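Einführung in die Papierkunde und einfache Bucherhaltung
Begleittext zur dritten Sitzung: Licht, Feuchte, Arbeitsplatz

Liebe Kursteilnehmerinnen und Kursteilnehmer,

am Ende der letzten Sitzung waren noch so viele Fragen offen, dass ich die Antworten lieber ausführlich aufschreibe, als sie Ihnen zwischen Tür und Angel zuzurufen. Wer die Falzproben noch nicht abgegeben hat, darf sie gern nächstes Mal mitbringen, es eilt nicht. Und bitte denken Sie an ein altes Buch von zu Hause, an dem Ihnen etwas liegt, aber bitte kein Erbstück, bei dem Ihnen das Herz stehen bleibt, wenn jemand anderes es aufschlägt.

1. Noch einmal kurz zum Papier selbst

Sie erinnern sich: Papier besteht im Wesentlichen aus Zellulosefasern, die im Wasser aufgeschwemmt, auf einem Sieb abgesetzt, gepresst und getrocknet werden. Bis weit ins 19. Jahrhundert kamen diese Fasern in Europa überwiegend aus Lumpen, also aus Leinen, Hanf und später auch Baumwolle. Solche Hadernpapiere sind oft erstaunlich gut erhalten. Nehmen Sie ruhig einmal ein Blatt aus einem Gebetbuch des 18. Jahrhunderts in die Hand (wir haben zwei lose Blätter in der Übungsmappe) und lassen Sie es ganz leise klingen. Es hat einen festen, fast metallischen Ton, den ein Taschenbuch aus den Siebzigern nie haben wird.

Als der Lumpenbedarf nicht mehr zu decken war, kam das Holz ins Spiel, zuerst als Holzschliff, später als Zellstoff. Der Holzschliff enthält noch das Lignin, und das Lignin ist es vor allem, was die alten Zeitungen am Fenster so schnell gelb und braun werden lässt. Dazu kommt die saure Leimung mit Harz und Alaun, die über Jahrzehnte hinweg die Zelluloseketten verkürzt. Das Blatt wird spröde, und irgendwann bricht die umgeknickte Ecke einfach ab. Wir haben in der zweiten Sitzung den Eckentest gezeigt. Ich wiederhole meine Bitte, ihn nur an Material zu machen, das Ihnen selbst gehört und auf das Sie verzichten können!

Herr Wanigasekara hat gefragt, ob man sauren Büchern etwas Gutes tut, wenn man sie in säurefreies Papier einschlägt. Ja, aber nur in Maßen. Die Hülle hält Staub und Licht fern, und ein gepuffertes Papier fängt auch ein wenig von dem ab, was aus dem Buch austritt. Die Säure im Inneren des Blattes bleibt davon jedoch weitgehend unberührt. Für eine wirkliche Entsäuerung gibt es Fachbetriebe, und bei einem einzelnen Buch sollte man sich vorher überlegen, ob sich der Aufwand lohnt. Oft lohnt es sich mehr, das Buch kühl zu stellen und es selten zu quälen.

2. Feuchte und Temperatur

Papier atmet, so sagt man gern, und auch wenn das Bild ein bisschen schief ist, trifft es doch etwas: Die Fasern nehmen Wasser aus der Luft auf und geben es wieder ab, und dabei quellen und schrumpfen sie. Quer zur Laufrichtung ist diese Bewegung viel stärker als längs dazu. Deshalb wellt sich ein Buchblock, dessen Papier in der falschen Laufrichtung verarbeitet wurde, beim ersten feuchten November so hartnäckig, und deshalb haben wir in der ersten Sitzung so viel Zeit mit Reißproben und dem Anfeuchten von Papierstreifen verbracht.

Für zu Hause genügt eine einfache Regel. Eine relative Luftfeuchte zwischen 40 und 55 Prozent ist gut, und wichtiger als der genaue Wert ist die Ruhe. Ein Raum, der das ganze Jahr über bei 55 Prozent liegt, ist für Bücher freundlicher als einer, der zwischen 35 und 65 hin und her springt. Über längere Zeit mehr als 65 Prozent sollten Sie unbedingt vermeiden, dann fühlt sich der Schimmel wohl. Außenwände sind heikel. Rücken Sie das Regal ein Stück ab, eine Handbreit reicht schon, damit die Luft dahinter zirkulieren kann. Keller und Dachboden scheiden in den meisten Häusern aus, so schade das ist, denn gerade dort steht ja immer noch die Bücherkiste vom Großvater.

Wenn Sie ein muffig riechendes Buch bekommen, stellen Sie es bitte nicht gleich zu den anderen. Lassen Sie es für sich, leicht aufgefächert, an einem trockenen und luftigen Ort stehen und schauen Sie nach ein paar Tagen wieder hin. Sehen Sie pelzige oder farbige Flecken, dann gehört das Buch in eine Tüte und in die Hände von jemandem mit Schutzausrüstung. Pusten Sie auf keinen Fall darüber.

3. Licht

Lichtschäden sind tückisch, denn sie summieren sich und lassen sich nicht mehr zurücknehmen. Ein Aquarell, das zehn Jahre im Flur gehangen hat, erholt sich nicht dadurch, dass man es danach zehn Jahre in die Schublade legt. Es wird dort nur nicht weiter geschädigt. Besonders empfindlich sind Aquarellfarben, viele Tinten, gefärbte Gewebeeinbände (das Violett geht meist zuerst) und natürlich alle holzhaltigen Papiere.

Für die empfindlichen Dinge rechnet man mit höchstens 50 Lux, und das ist wirklich wenig. Janaka Begum hatte letztes Mal das Messgerät dabei und hat auf dem Fensterbrett unseres Kursraums, bei bedecktem Himmel wohlgemerkt, 847 Lux abgelesen, zwei Schritte weiter drinnen waren es immer noch 670. Das Staunen im Raum war groß, und ich gebe zu, auch ich hatte weniger erwartet. Unser Auge passt sich eben so bereitwillig an, dass es als Messinstrument nicht taugt.

Zum Arbeiten brauchen wir freilich mehr Licht als zum Ausstellen, sonst übersehen wir den feinen Riss im Falz. Das ist kein Widerspruch, denn es geht um die Dauer. Eine Stunde unter der Arbeitslampe schadet kaum, ein Sommer am Südfenster sehr wohl. Gewöhnen Sie sich einfach an, das Blatt abzudecken, wenn Sie Kaffee trinken gehen – den Sie bitte ohnehin in einem anderen Raum trinken.

4. Der Arbeitsplatz

Über den Tisch wird in den Lehrbüchern erstaunlich wenig gesagt, dabei hängt so viel an ihm. Er sollte glatt sein, ohne Fugen, in denen sich Kleister sammelt, und am besten so hell und gleichmäßig, dass jeder Krümel und jedes abgelöste Fäserchen sofort auffällt. Matt ist besser als glänzend, die Spiegelungen ermüden sonst die Augen. Auch was hinter dem Tisch kommt, spielt eine Rolle: Eine ruhige, blasse Wand wirft das Licht weich zurück und verfälscht die Farben nicht. Ich habe selbst jahrelang vor einer lindgrünen Tapete gearbeitet und mich gewundert, warum meine Retuschen bei Tageslicht so rötlich aussahen.
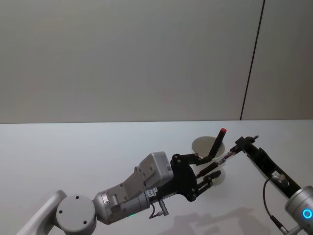
5. Trockenreinigung Schritt für Schritt

Nun zum praktischen Teil, den wir beim nächsten Mal gemeinsam üben. Sie brauchen einen weichen, breiten Pinsel (Ziegenhaar ist schön), einen Latexschwamm, wie ihn die Restauratoren verwenden, einen Bogen Löschkarton als Unterlage und ein Falzbein. Den Radiergummi lassen Sie vorerst in der Tasche.

Beginnen Sie immer am geschlossenen Buch. Halten Sie es fest zusammen und pinseln Sie den Kopfschnitt vom Rücken weg zur Vorderkante hin, so wandert der Staub nach außen und rieselt nicht in den Falz. Danach kommen Vorder- und Fußschnitt an die Reihe, dann die Deckel. Erst jetzt wird aufgeschlagen. Stützen Sie den Deckel mit einem Keil oder einem zusammengerollten Handtuch, denn ein alter Rücken mag es gar nicht, wenn man ihn auf 180 Grad zwingt.

Im Inneren arbeiten Sie mit dem Pinsel von der Mitte der Seite zu den Rändern. Den Schwamm setzen Sie nur auf, wenn das Papier fest und die Oberfläche unempfindlich ist. Tupfen und in eine Richtung streichen, niemals rubbeln! Bleistiftnotizen, Pastell, kolorierte Stiche und alles, was pudrig wirkt, bleiben ausgespart. Einträge von früheren Besitzern übrigens auch, die gehören zur Geschichte des Buches, selbst wenn es nur eine Einkaufsliste ist.

6. Kleine Risse

Für Risse verwenden wir Japanpapier und Weizenstärkekleister, und zwar deshalb, weil sich beides später mit etwas Feuchtigkeit wieder ablösen lässt. Klebestreifen aus dem Schreibwarenladen sind tabu. Reißen Sie den Japanpapierstreifen, statt ihn zu schneiden, dann legen sich die langen Fasern am Rand weich auf das Blatt und es entsteht keine harte Kante. Der Streifen soll den Riss auf beiden Seiten nur um wenige Millimeter überdecken. Dünn einstreichen, auflegen, mit einem Stück Polyestervlies abdecken, Löschkarton darüber, Gewicht darauf, und dann Geduld. Ungeduld kostet hier mehr Papier als jeder Bücherwurm.

Das Kleisterrezept noch einmal für alle, die in der ersten Sitzung gefehlt haben: ein Teil Weizenstärke auf 5 Teile kaltes Wasser, eine halbe Stunde quellen lassen, dann unter ständigem Rühren langsam erhitzen, bis die Masse glasig wird. Abkühlen lassen, zweimal durch ein feines Sieb streichen und vor dem Gebrauch mit Wasser verdünnen. Im Kühlschrank hält er sich nur wenige Tage. Riecht er säuerlich, dann weg damit.

Bis zur nächsten Sitzung

Schauen Sie sich bitte zu Hause ein Regalbrett in Ruhe an und notieren Sie, wo es steht, wie weit es vom Fenster entfernt ist und welche Rücken verblasst sind. Eine halbe Seite reicht völlig. Wer ein Hygrometer besitzt, liest es morgens und abends ab und bringt die Zahlen mit. Fragen zum Leder hebe ich mir für die fünfte Sitzung auf, da haben wir mehr Zeit.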